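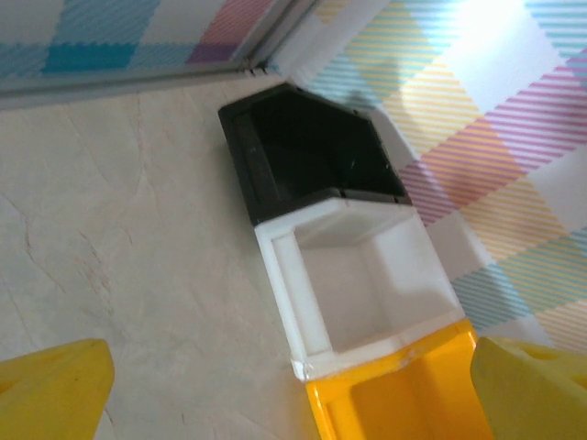

Black, white and yellow open-topped containers.

About Plitano

Plitano is a parts labelling and stock control consultancy. We design storage location systems for workshops, maintenance stores and small manufacturers, and we write the documentation that goes with them. Our office is in Lasell, and most of our work is done on client sites.

The company was established by Chathurika Gamage after 16 years in maintenance planning. Its first contract was a relabelling job for the Mondal pump works, where the same bearing was held under four different descriptions in the stores ledger. The method developed on that job is still the basis of our standard service.

What we do

A typical engagement has three stages. The first is a survey of the existing store, in which every location is recorded and every item is matched to a manufacturer's part number where one can be found. Items with no traceable number are given a provisional code and held on a separate register until the client decides what to do with them.

The second stage is the location scheme. We use a fixed hierarchy of zone, bay, shelf and position, written left to right and separated by hyphens. Colour is treated as a secondary aid only. Labels must be readable by a person who cannot distinguish colours, and no code in our schemes depends on colour for its meaning.

The third stage is handover. The client receives the location register, a labelling standard, reorder levels for fast-moving items and a written procedure for adding new stock. We return in January of the following year to audit a sample of locations against the register. Discrepancies are reported by zone, with the probable cause noted where it can be established.
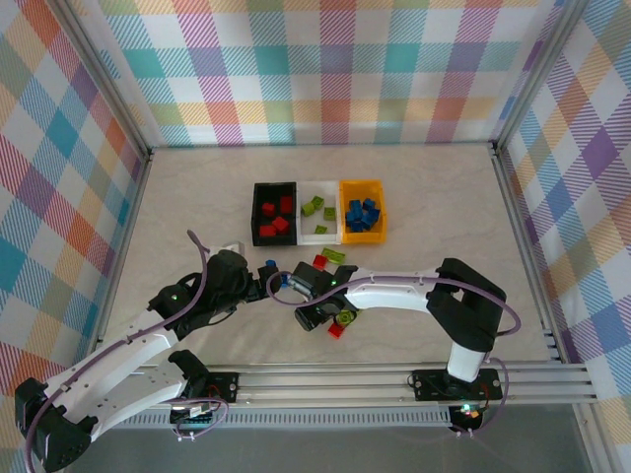

Chathurika Gamage puts it this way: most stores have enough shelving, and the trouble starts when someone adds a part and there is no agreed place to write it down.

Software

We do not sell software and take no commission from those who do. Registers are supplied as plain delimited files that can be imported into most maintenance systems. For clients without a system, we supply a spreadsheet with locked column headings and a short guide to its use.

Tevness is our internal name for the checking routine we run before a register is released. It flags duplicate codes, missing units of measure and locations that have been assigned more than one item. A register is not issued until all flags have been cleared or signed off by the client.

Training

We run 2 courses, one for storespersons and one for supervisors. Each is limited to a small group and is held at the client's premises using the client's own stock. Course notes are revised when the labelling standard is revised, and past participants may request the current version at no charge.

Enquiries

Please include the approximate number of stock lines, the number of separate storage areas and the name of any maintenance system now in use. Quotations are valid for 3 months. Travel outside the Lasell district is charged at cost and itemised on the invoice.

Page last revised 2024-05-30.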